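Two Arms, One Bag: A Talk With the Maker of the Jurkano Kit
07/04/2025

The workshop in Clokovbridge where Jurkano kits are put together sits over a tire shop, and you can hear the air wrench through the floor. The founder asked not to be named in print, saying the kit should be judged without a face attached. We talked for most of an afternoon.

Jurkano sells a two-arm tabletop package to small labs, colleges and a few food packing businesses that want to find out whether a robot can do a job before they spend real money. A buyer gets the arms, the grippers, wrist cameras, a fixed camera, mounting plates and a software package called Amora. The founder says 438 kits have gone out so far.

"Most of the people who call us have already tried one arm," the founder said. "They got it stacking blocks or moving cups, and then they tried something soft and it fell apart. So they want two."

I asked what counts as soft.

"Towels. Sleeves. Bags, most of all. If you want to upset a robot, hand it a grocery bag."

The founder came to this from service work on packaging lines, where a machine does one motion all day and is very good at it. The idea for the kit came from customers who had short runs and mixed goods and could not justify a line. The first version had a single arm and a suction cup. It sold poorly. The second version, the current one, took two years.

What takes the time now, according to the founder, is teaching. A person guides the arms through a job by hand, using a pair of smaller control arms, and Amora records it. The company suggests 200 recordings of a task before a buyer trains anything. I said that sounded like a lot of bag packing.

"It's a couple of days if you don't get bored," the founder said. "People do get bored. Then they start doing it the same way every time, with the bag in the same spot, and they wonder why it only works in that spot. You have to move things. Change the bag. Change the fruit. Change what's on the walls if you can."

The walls come up often in the manual, which I had read the night before. It has a full page on backgrounds and suggests cheap wallpaper. I thought it was padding. The founder disagreed and said it was the page support staff send out most.

The manual does have weak spots. The chapter on mounting is good, with clear drawings, but the one on cable routing is four paragraphs long and assumes you have done it before. I raised this.

"Fair," the founder said. "We're rewriting it. A loop that's too short will pull on the wrist when the arm reaches across, and the owner thinks it's a motor fault. We had a lot of those calls in April."

There is a paid service as well, named Shezi, where the company records the task for you in its own cells. You mail in your goods, or a list if the goods are ordinary ones, and get back the recordings. Fruit and bags are the usual request. I asked how the arms handle a bag's neck, and the founder said it comes down to pinching enough of the film and then leaving it alone.

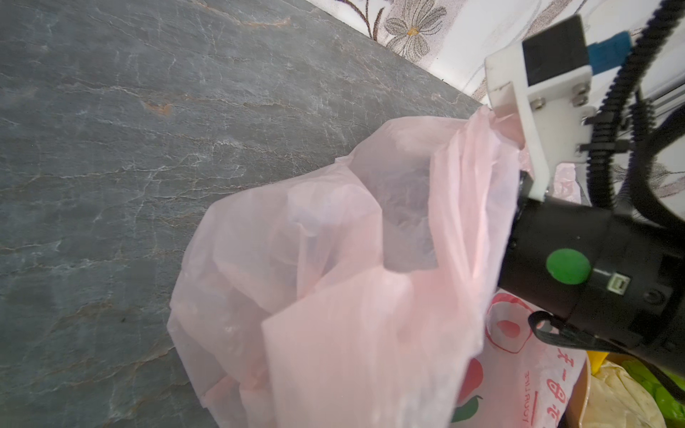
Plastic bags in the work cell. 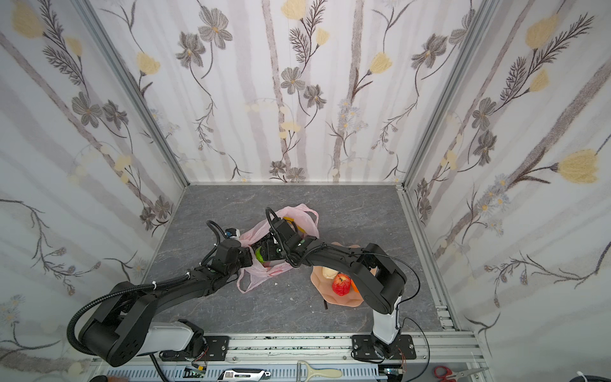
"The opening is the whole job," the founder went on. "Putting an apple in is easy if the mouth stays open. It doesn't want to. One arm has to look after the bag while the other does the work, and the two of them can't bump into each other in there. That's where the recordings go wrong, and we throw those out."

Buyers of Shezi can ask for the rejected recordings too. Not many do. The founder thinks they should, and would like to include them by default, but the files are large and the shipping drives cost money.

On price, the founder would only say that the full kit costs less than a used delivery van, and that the grippers are the part people end up buying again. The fingers wear. Spares come in packs of two — one pack is in the box — and changing them takes a hex key and a little patience.

I asked who should not buy one.

"Anybody who needs it packing orders next week," the founder said. "It's slow. A teenager with a summer job will beat it all day. If you want to learn what your task is made of, then fine, call us. If you want bags packed, hire the teenager."

Orders placed now ship in six weeks. The cable chapter should be done before then, and present owners will get it by email.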